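Small Item Storage in Shared Study Rooms
Student project report, Design and Everyday Objects module
Dezső Katona
Submitted April 14, 2025

Background

The study rooms on the second floor at Stusbridge are used by several groups each week. Every group leaves small things behind, and the tables fill up. By the end of last term the shared table in the Norna room could not be used for drawing work without first moving everything to the window sill. The aim of this project was to find out what kinds of small item end up on shared tables, and to suggest a simple way of sorting and storing them with a budget of £60.

I did not look at bags, coats, laptops or food. These are covered by the room rules already.

Method

I went through the lost and left items kept in the Norna room cupboard and in the two drawers under the printer. The log for these goes back three years and has 1,789 entries. Many of the entries are too vague to use ("bits", "pens etc", "box"), so I removed those and any entry for clothing or food. This left 1,020 entries. I then sorted them by size and by whether the item was in its own packaging or box.

Of the 1,020 usable entries, 638 were for items small enough to hold in one hand. These are the ones the report deals with.

I also talked to people from four of the groups that use the room. I asked them where they would look first for a missing item, and whether they would open a closed container to check inside it. Most said they would look on the table and then give up.

What was found on the tables

The small items fall into a few groups. Games and toys were more common than I expected, mainly card decks and odd building bricks that had become separated from a set. Small gift or jewellery type boxes also came up often, sometimes with nothing in them. Hard cases were less common, but they caused the most trouble because they take up space and people do not like to move them in case the contents are fragile.

Two things made an item harder to return. The first was having no name on it. The second was looking the same as something else. Two boxes in the same colour get treated as a pair even when they came from different people, and they are put away together. This happened at least twice during the project. Clear plastic items were also a problem, as they are easy to miss on a pale or patterned surface. One person told me she had wiped down a whole table and not noticed a clear ruler on it until it fell on the floor.

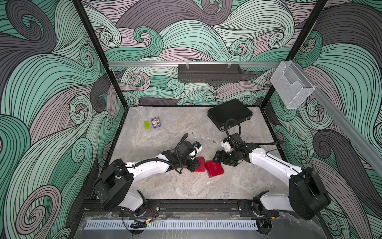
4. SORTING BY TYPE

The marble-patterned top is a good example of a surface where some things stand out and others do not. The lime-green brick and the red boxes are easy to pick out. The thin clear plastic strip or tube near the middle is barely visible. One of the red boxes has faint gold script on the lid, and lettering like this is not much help as a label to a person standing a step or two away.

I tried three ways of sorting. Sorting by owner did not work, as most items have no name. Sorting by date worked for the log but not for people looking for something, who usually could not say which day they had lost it. Sorting by type worked best. The types I settled on were:

Cards and games
Bricks and loose parts
Small boxes, kept closed
Hard cases
Clear plastic and flat items

The last type was added late. I had first put clear items in with loose parts, but they went to the bottom and were missed again.

5. STORAGE

Cordeiro shallow trays were used for the first three types. They are low enough to see into without lifting anything out. Hard cases went on the shelf beneath, lying flat with the handle or opening side facing out. For clear and flat items I used a Kotix wall pocket lined with dark card, so the edges show up.

The trays and pocket came in under budget. The labels were printed on the department printer and did not cost anything.

6. RESULTS AND LIMITS

The trays were in place for two and a half weeks. In that time the table was clear at the end of most days, and more of the card decks were collected than in the same weeks of the spring term before. The small boxes were not collected any faster. I think people are unwilling to open a closed box that may not be theirs, and a photo sheet on the wall might help with this.

The trial was short and only used one room. The log was also filled in by many different people, so the size groups depend partly on my own reading of their notes.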